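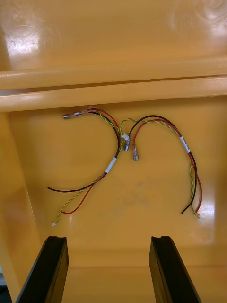
Two small harnesses in a yellow bin, gripper fingers just below them.

The slow business of teaching a machine to tidy up

Wire is horrible stuff. Ask anyone who has tried to get a robot to hold it.

At the Lelstead workshop they've been at it since January. One table, a lot of small parts, and a learning system that has to be shown everything. Nothing gets programmed in the old sense. A person drives the arm through the job, start to finish, and the whole go is saved as an example. Then again. Then again, with the parts dropped in some other way.

The count stood at 3,757 when I visited. It's written on a whiteboard by the door and rubbed out at the end of each shift.

The project is called Neverine. Vakach, the firm paying for it, builds sorting equipment and would like one day to hand mixed electrical bits to a machine and get them back in order. One day. Meanwhile there is a kettle, a stool that tips, and a driver with a sore wrist.

What makes a good example? Depends who you ask. The drivers say a clean one: reach, close, lift, put down, done. The people who train the model want some mess as well. A missed grab, then a second try. If the system only ever sees perfect picks it has no idea what to do when one goes wrong, and with wire one goes wrong a lot. So fumbles are kept, provided the driver recovers. Goes where the driver gives up are binned. Or marked, and binned later, their is a bit of an argument about that.

Wire bends. It hooks on its neighbour. Two harnesses can sit apart at one end and touch at the other, and from above it's hard to say which lead belongs to which. A shiny bin throws glare back at the wrist camera too. Matt bins were discussed. The shiny ones stayed, on the grounds that a customer's bins will be shiny.

Each shift is split into blocks of 50 goes. Between blocks the driver tips the parts out and drops them back in by hand, no arranging allowed. People do arrange, of course, without meaning to. Everyone has a habit. One driver's connectors kept landing at the same side of the bin, and it took 11 blocks before somebody spotted it in the recordings. All of that had to be topped up with fresh goes.

I had a turn. Took me more than 3 minutes to pick up one harness, and I dropped it on the way over. Saved, apparently. I'm in the data now.

The arm has been nicknamed Puma, for no reason anyone could give me. It moves nothing like a cat. With a steady driver, though, it gets close: down slowly, a small pause, then the fingers close and you find you've been holding your breath. The table is kept plain and the layout more or less fixed, bins either side, steel tray in between. What's in the bins is the part that changes.
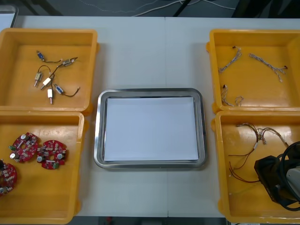
More than wire

Coils with little metal plungers. Round red circuit boards with a hole through the middle. These behave better then wire, mostly, although the coils trail leads of their own and come up in clumps if you're careless. The boards are flat and don't give you much of an edge. Drivers tend to do them first thing, while they're fresh.

Will it work? Too early. The last version of the model managed boards on a good afternoon and made a mess of the harnesses. More examples, then. They were starting another block as I left, and the kettle was on again.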